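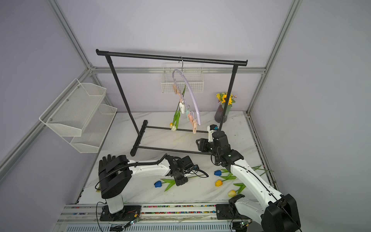
Chapter 4
Paying for the Small Stuff: Fixed and Variable Costs

Before you start: reread the break-even notes from Chapter 3. You will need them.

Widad Sabbagh opened a laundry in Letalside in April. One room, six machines, a counter. Rent was 400 a month. Soap, water and power came on top – more when she was busy, less when she wasn't. By the end of the first month she had taken in 3,275 and spent 3,000. Good or bad? Depends what the 3,000 was made of.

Some costs stay put. Rent, insurance, the phone line. Wash one shirt or a hundred, same bill. These are fixed costs. Others move with the work. Soap. Water. Bags. These are variable costs. Most bills are easy to sort, a few are a mix of teh two. 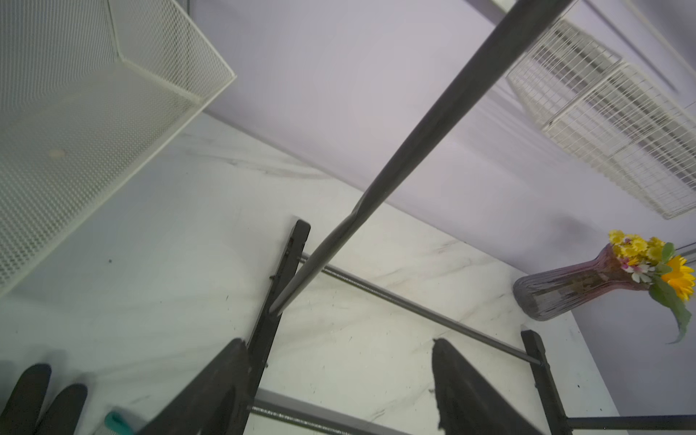

Fig. 4.1 Marble counter against a pale lavender wall. Bought once, paid for once: is a countertop a fixed cost? See Section 4.3.

Her friend Suha Masri ran a repair shop in Woltau and kept one list for everything. Hard to read, harder to plan from. Section 4.2 takes her list apart line by line, then you do the same for a bakery.

Key words: fixed cost, variable cost, mixed cost, margin

Warm-up
Write down everything you paid for last month. Mark each one F or V. Stuck on one – put a M and bring it to class, we will come back to it in Section 4.4.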